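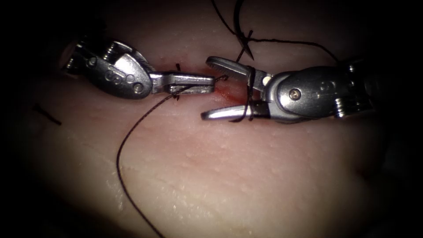

A finished row tells you nothing about how much slack there was on the way. Slack is mostly what this page is about.

Stitch practice: thread, needle, pad

These pages go with the practice evenings at Vandirside. The work is simple closure on a synthetic pad: one short cut, one black thread, one curved needle. Four pictures this time, with notes on each. Click through in any order. The notes do not depend on each other much.

The opening picture goes with the part of the work that takes the most getting used to, the long tail. Between the jaws and the bottom of the view the thread makes a wide, loose curve over the pad. A tail like that is easy to work with as long as it stays on one side. Once it crosses the cut it gets picked up with the next bite, and then there is a tangle to undo before anything else can happen. Our habit is to sweep the tail down and away before every pass, even when it looks fine where it is.

We used to start with more thread than we needed. It saved tying on a new length, but the extra was always in the way. Shorter lengths have worked better for beginners. The Hatano thread we buy for practice comes off the reel with a strong curl, so we pull it straight between two fingers before it is cut. It still keeps a little of the bend.

Making the loop

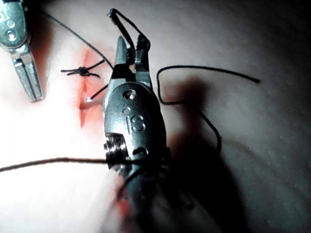
Black thread looped above closed jaws.

A loop needs to stay open long enough to be of use. Tall, narrow loops like this one tend to fold over if the grip is moved too quickly. A wider loop is easier to pass through but takes more room, and there is not always room.

Two things we repeat at every session:

Hold the thread well clear of its cut end. A short end slips out of the grip and the loop goes with it.

Close the jaws and stop. Squeezing and shifting the grip frays the thread, and frayed thread drags through the pad on the next pass. If a length looks fuzzy, throw it out and cut another.

Black thread is our standard choice. We tried a pale blue for one month in March and went back. It looked good on the table and was hard to follow on a pale pad, especially where two strands crossed. Black shows up against nearly everything we use.

Minding the needle
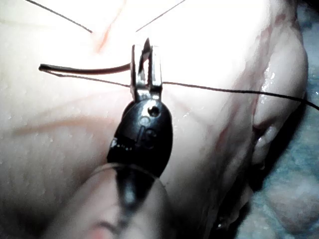
The point of a curved needle, upright in the jaws, with thread alongside.

Only the tip stands above the metal here. The needle is easy to lose track of at this stage, when most of the attention is on the thread. The rule in our sessions is that the point is always accounted for: in the grip, in the pad, or back in the tray. It does not get set down on the pad between stitches.

The angle matters more than the force. A needle that goes in straight follows its own curve and comes out where it should. If it goes in flat it skims under the surface, takes a shallow bite and tears through when the thread is pulled snug. Beginners often push harder when this happens. Backing out and starting over is quicker — and easier on the pad.

Needles also get dull. Practice needles last longer than people expect on soft material, but when one starts to dent the surface before going in, it is done. Used ones go in the sharps box by the door, never in the trash can under the bench.

Around the cut

The pads are from Gremero, the soft kind with a fine stippled surface. Each one takes a good number of stitches before the holes start to run together. We begin near the top and work down, leaving a finger's width between one cut and the next.

The last picture has a short diagonal cut, deep red against the pale pad, with a strand on each side of it. The strands run off in opposite directions, one up and one down, and the loose thread lies over to the left. Matching the two sides is the main thing to practice at this point. The bite on the far lip should be as deep as the bite on the near lip, and the same distance from the edge. When the two are uneven, one lip rides up over the other as the knot comes down. It is a small fault on a pad and worth fixing early.
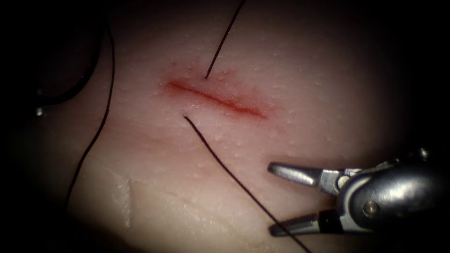 Sessions and supplies

Practice runs on Tuesday evenings at Vandirside, in the upstairs room. Places are limited to 5 per session. Thread, needles and pads are supplied. Please leave bags on the hooks in the hall, as floor space is tight.

Leftover pads with clean areas are kept on the lower shelf and can be used for knot practice at any time. Cut lengths of thread should go in the bin at the end of the evening. They stick to shoes and end up on the stairs.

The previous gallery, on knots and spacing, is still up under Archive.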